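Speaker notes - Comparing grippers for desktop disassembly
Savvas Ververidis, Makris Laboratory for Automated Handling
Wulville, March 30, 2021

Slide 1. Title

Good afternoon, and thank you to the Wulville program office for the invitation. My name is Savvas Ververidis and I am responsible for end-of-arm tooling at the Makris Laboratory. This talk reports on our comparison of two grippers for the removal and handling of parts from used desktop computers. Questions are welcome at the end. (Leave the title up until the room has settled.)

Slide 2. Why desktops

Start with the task. Desktop computers come back from offices in mixed lots, and the cases differ from one model to the next. Much of what has to be removed is light plastic: caddies, clips, brackets, fan shrouds. A person handles these without thinking about force. A gripper chosen for boxes or machined parts will either drop them or bend them.

State the question as it was put to us: given one arm and one wrist camera, which gripper should be bought for the second cell?

Slide 3. The two candidates

Gripper A is the Fleveleo parallel unit, with two fingers and replaceable pads. Gripper B is the Bokell adaptive unit, with linked fingers that close around the part. Both were mounted on the same arm, with the same camera position and the same control program. Only the finger geometry and the closing force were changed between runs.

Mention that neither supplier paid for the work or saw the results before today.

Slide 4. Test procedure

Each gripper made 200 attempts, divided evenly among the part types on the handout. An attempt was counted as a success when the part left its starting position, was carried to the holding point, and was released without visible damage. A part that shifted in the fingers but stayed held was recorded separately. We were strict on this point - a shifted caddy cannot be placed in a fixture, even if it never falls.

The operator was permitted to stop a run at any time from the pendant. Stopped runs were counted as failures.
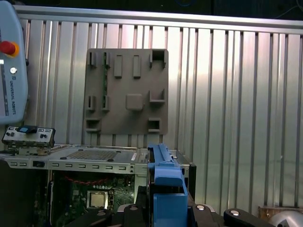
Slide 5. Results for long parts

Long, thin parts separated the two grippers most clearly. The parallel unit held drive caddies by the body and kept the rail in line with the wrist. The adaptive unit gripped them firmly but often let them rotate as the fingers closed, and 73 of its attempts were recorded as shifted. Pause here. The audience will want to compare this with the supplier's material, which deals mainly with round objects.

Slide 6. Results for irregular parts

On fan shrouds and cable clips the order was reversed. The adaptive unit needed less exact positioning and tolerated errors in the camera estimate. The parallel unit required a second approach more often, and this made each cycle longer.

Slide 7. Camera and reflections

Say a few words about lighting. Bright sheet metal near the work area produces glare, and glare affected the position estimate for both grippers. We reduced the exposure and moved one lamp. Matte panels would be a better remedy and are included in the request for the second cell.

The wrist camera also loses part of its view once a large part is in the fingers. For placement we therefore relied on the position stored before the pick, with a slow final approach. A second, fixed camera is under review.

Slide 8. Wear and maintenance

Finger pads on the parallel unit were replaced 3 times during the trial. Replacement takes one technician a few minutes and requires no recalibration if the same pad thickness is used. The adaptive unit needed no new pads, but its linkage had to be cleaned of dust twice.

Slide 9. Recommendation

The laboratory recommends the Fleveleo unit for the second cell, with longer pads for caddies and brackets. The Bokell unit will remain available for irregular parts. A tool changer would allow both to be used on one arm, and a quotation has been requested.

Slide 10. Next steps

Trials with the longer pads begin in May. The test sheets and the control settings may be requested from the laboratory in writing. Take questions, and refer any on pricing to the program office.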